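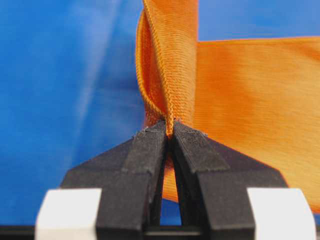

Ticket 3414 - Signing day commitments showing up twice on the recruiting board
Opened: Apr 12, 2003
Status: Open, waiting on feed vendor
Site: Hollance Hoops (runs on Flandotar)

OK, so a reader emailed to say our board has the same point guard committed to two different schools. I figured it was a typo on our end. Nope! I went down the list and found 3 players with double entries, all of them from the spring signing period. The fall signees look fine.

What it looks like: the player page is right, the school page is right, but the main board lists the kid twice, once with his current pick and once with the school he backed out of. The class rankings then count him for both teams, so Tavares State is sitting a good bit higher than it should be (their fans are thrilled, everybody else is writing to me).

What I tried first:

Cleared the page cache and rebuilt the board. Same thing.

Deleted the old commitment by hand. It went away, then came right back the next time the Pavura feed ran. I did this twice before I caught on that the feed was putting it back. Not my best hour.

Turned the feed off and deleted it again. That stuck, but now we get no updates at all, which is no good with so many seniors still undecided. Turned it back on and there it was again.
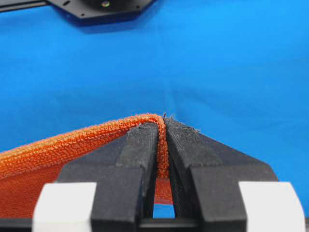

Next I pulled the raw feed file and read through it. It has 736 player records in it, and the three problem ones each have two commitment lines. The older line is supposed to carry a "withdrawn" flag. It does, only it's spelled with a capital W, and everything from back in February has it in lowercase. Flandotar must be checking for the lowercase word and treating anything else as a live commitment. I changed the W by hand in a copy of the file, loaded it on the test board, and all three doubles were gone. Rankings came out right too!

One other thing while I was in there. The import settings have a limit of 1000 records per run. We're under it now, but once the juniors get added this summer we'll blow right past it, and I don't know if it warns you or just quits. Can somebody on the Flandotar side tell me? I looked in the manual and the page on limits only talks about photo uploads.

Where things stand: I wrote to Pavura and asked them to go back to the lowercase flag. Got the auto reply, nothing since. For now I'm fixing the file by hand each morning before the import, and I put a note at the top of the board saying the team rankings may be off. If there's a setting that makes the import ignore capitals I would love to hear about it, I've been through every screen I have access to and didn't see one.

Added later: found a fourth one, a transfer this time, so it's hitting the transfer list as well. Same capital W. Attaching his two lines from the feed to this ticket.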